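Ticket 3768 — Cocina Bistthorpe — caldera Skoviron se bloquea por la noche
Estado: abierto, pendiente de pieza
Prioridad: media (subida a alta a mediodía)
Instalador: Boltex
Contacto del propietario: Colin Garside

07:40
Llama el propietario. Sin agua caliente otra vez, la caldera en bloqueo, código de baja presión. La rearma él y arranca, aguanta el día y por la noche vuelve a caer. Tercera vez en mayo. Dice que el manómetro marca 0,4 por la mañana y que él la deja en 1,4 antes de acostarse.

08:15
Pedido histórico a Van Beek (mantenimiento anterior). Me mandan un parte escaneado torcido, casi ilegible. Lo que se lee: vaso de expansión revisado, válvula de seguridad sin tocar. No pone presión de precarga. Vuelvo a pedirla.

09:30
En la casa. Manómetro a 0,4, en frío. Relleno a 1,4. Arranca a la primera, sin ruidos raros. Purgo los radiadores de arriba, sale algo de aire en el del pasillo y nada en los demas.

09:50
Primera sospecha, fuga en el circuito. Repaso llaves, detentores, colector. Todo seco. Suelo de la cocina sin manchas ni tablas levantadas, y por ahí debajo va el ramal de ida. Paso el medidor de humedad por el zócalo, lecturas normales.

10:20
Segunda sospecha, válvula de seguridad que descarga. Pongo bolsa atada a la salida del desagüe exterior para ver si recoge algo. Subo calefacción al máximo.

10:45
Presión a 2,9 en caliente. Demasiado. Gotea en la bolsa. Ya tenemos algo: sube de más en caliente, tira agua por la válvula, al enfriarse queda por debajo del mínimo y bloquea. Cuadra con lo de las noches.

11:05
Vaso de expansión. Quito tapón, pincho la válvula de aire: sale agua. Membrana rota, no hay más. El parte de Van Beek dice «revisado», en fin.

11:20
Pregunta el propietario si habrá que levantar suelo o mover los muebles altos para llegar a las tuberías. Que no, de momento. El vaso se cambia desde la propia caldera, sin tocar la cocina.
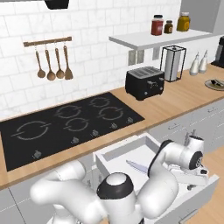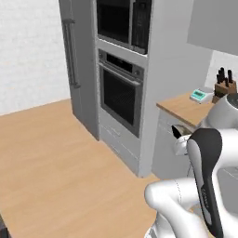 Adjuntos: vistas 3D de la cocina, zona de encimera y zona del frigorífico.

11:40
Llamo a Boltex. Vaso para ese modelo, referencia 1377-11, sin stock en tienda. En almacén central sí. Plazo: mañana a primera hora, sin compromiso. Les pido también válvula de seguridad de 3 bar, una vez que empieza a soltar ya no suele cerrar bien del todo.

12:10
Solucion provisional mientras llega la pieza:
— bajar impulsión a 50 grados
— presión en frío a 1,0, no más
— calefacción en dos tramos cortos, mañana y tarde
— agua caliente normal, no hace falta tocar nada
Explicado a Colin Garside en la cocina y por mensaje. Insisto en que NO rellene por la noche hasta 1,4 como venía haciendo, que con el vaso inundado eso empeora la descarga.

12:25
Con los ajustes nuevos, presión en caliente 1,8. La válvula sigue goteando un poco. Cambiada la bolsa por un cubo.

16:50
Mensaje del propietario: 0,9 en el manómetro, caldera funcionando. Pregunta si entra en garantía. La caldera tiene tres años, la garantía de Skoviron depende de que las revisiones anuales estén selladas. Le pido foto del libro.

17:15
Llega la foto del libro. Falta el sello del segundo año. Reenviado a Boltex para que reclamen ellos, no prometo nada. Mano de obra de hoy va como visita de diagnóstico, sin recargo.

17:30
Van Beek contesta. No tienen anotada la precarga y el tecnico que fue ya no trabaja allí. Cierro esa vía.

Pendiente
Recoger vaso y válvula en Boltex
Vaciar caldera, montar vaso, comprobar precarga a 1,0 antes de llenar
Cambiar válvula de seguridad
Prueba en caliente, mínimo una hora, anotar presión al principio y al final
Dejar a 1,4 en frío y pedir lectura al propietario la mañana siguiente
Si vuelve a bajar con vaso nuevo, prueba de estanqueidad del circuito por tramos, empezando por la planta baja

Ticket sigue abierto hasta tener esa lectura.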